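4.2 Fees and the second year

Most of the drop-out in our sample happens between the first and second fee instalment. Not at the start. Students arrive with the first year paid, often by family loan, and the second bill lands before they have found steady work. We had 2771 usable returns across 3 campuses (Metside, Findier, Briltbridge). Hedlund sent theirs too late, survey closed 7/17/21, so left out here and dealt with in the appendix.

Two things to note on the coding. First, "overseas" means fee status, not passport; a handful of long-settled students pay the higher rate and are counted. Second, Millet's earlier scheme put scholarship holders in a group of their own. We did not keep that, the groups got too small at Findier.
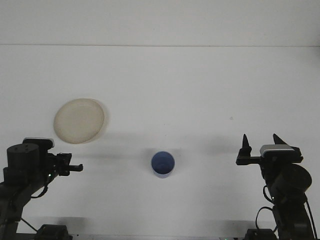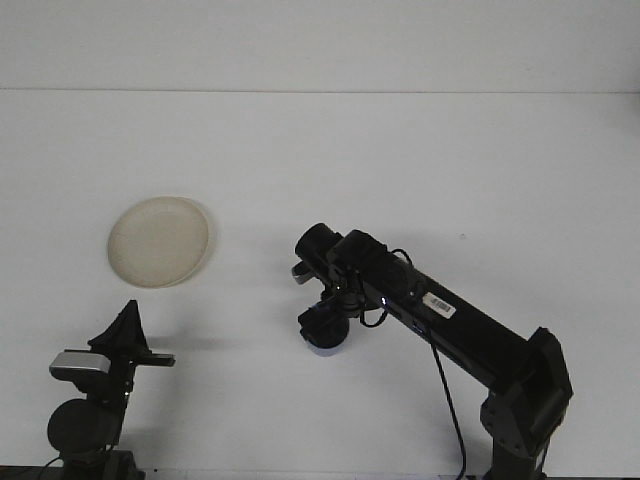
Figure 8. Tabletop with a round plate, both views.

Fee rises announced in March had a larger effect than the same rise announced with the offer letter. Wikström found the same for rents in student halls, and his explanation probably holds: people can plan for a high price but not for a moving one. Interview answers back this up. Several students at Metside said they would of picked a shorter course had they known. One had already moved her lease twice. Agents come up a lot as well, mostly for quoting first-year fees only, though we can't say how common that is from interviews alone.

Subject matters less than expected. Business students pay most and leave least, which may just be family income showing through (see 4.3). Nursing is odd, high fees, long placements, little time for paid work, and yet few leave before the end. Placement tutors might be part of it. We did not ask.

Part-time work hours were self-reported and should be read with care, as visa limits give students a good reason to round down. Dropping the question altogther changes nothing in the main result. A fixed fee for the whole length of the course, as Briltbridge now offers to new entrants, would be the obvious thing to test next, but the first group on it has not yet reached the second instalment.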